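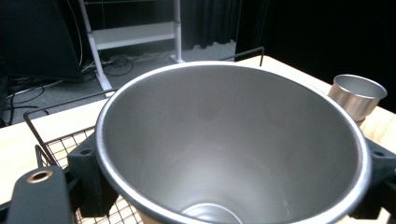
February 27, 2018

Day whatever of giving up coffee, and I have a headache that starts behind the left eye and appears to be taking in lodgers. The plan was to taper. I tapered for one morning, got impatient with my own moderation, and poured the rest of the bag into the compost, where I assume the worms are getting a tremendous amount done.

It was raining when I walked to Fraser to return the library books, one of them so overdue that I'd rehearsed a speech. The machine took it without comment. I'd have liked a little scolding for the effort.

Then the bank, to ask about the charge from Pralto. I signed up for their meal planning thing last May, used it for one lasagna, and have apparently been paying for it ever since. The woman at the counter said I'd have to take it up with them. Their phone line told me my call was number 40 in the queue and played a flute. I hung on until I was number 2 and then dropped the phone in the sink. It still works, but everyone on it now sounds like they're calling from inside a sock.

Lunch was crackers over the same sink, to keep an eye on it.

I did write some of the Barnetier chapter this afternoon. 491 words, of which I'd defend maybe the first paragraph. The whole book is supposed to be about a family that runs a failing hotel, and so far the family has spent three chapters looking for a key. I know where the key is. I'm starting to think I should let them have it. I read the last bit out loud and the cat from upstairs, who visits when it rains, got off the radiator and left.

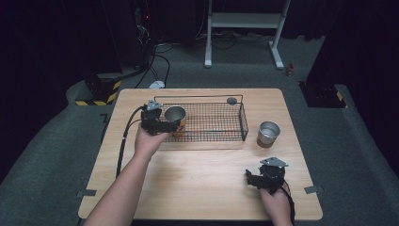
Steel cups, one in the basket and one out.

Went looking for tea after dark. I own a great deal of it, all gifts, all the kind with a sleeping animal on the box. Made something with licorice in it and drank it standing up, like medicine. It tasted the way candles smell. Had a second cup in case I was being unfair, and I wasn't.

My sister called around nine to ask if I'm coming to Urnis for the long weekend in May. I said I'd look at my calendar, which we both know is a picture of a lighthouse with nothing written on it. She says the roof is fixed. She said that last year too, and I slept next to a bucket. I'll go, of course. I like it there, and the bucket had a nice rhythm to it once the wind died down.

She also asked how the coffee business was going. I said fine. She said I sounded like I was in a sock, and I had to explain about the flute.

Headache down a little. Must call Pralto first thing, before the other 39 wake up. Also buy crackers, and a lightbulb for the hall, the small kind, not the kind I bought last time.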